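Mesh laundry bag 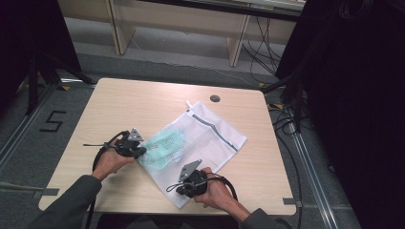
What is a mesh laundry bag used for?
It holds small or delicate items together in a washing machine and limits snagging, stretching and tangling.

A mesh laundry bag is a closable pouch of open netting through which water and detergent can pass. Most are rectangular and close with a zipper; drawstring types are also sold. White netting is common, often with a zipper band in a second color.

Netting
Fine netting is used for hosiery and thin knits, coarse netting for socks and heavier garments. Polyester is the usual fiber – it dries quickly and tolerates moderate heat.

Filling
Garments are folded or laid flat and the bag is left partly empty. An overfilled bag rinses poorly. The zipper is closed fully before washing, and on some models the pull tucks under an elastic loop.

Care
Bags are air-dried open. Torn netting can be darned, but a bag with a broken zipper is normally replaced.

See also: Clothesline, Garment bag, Hand washing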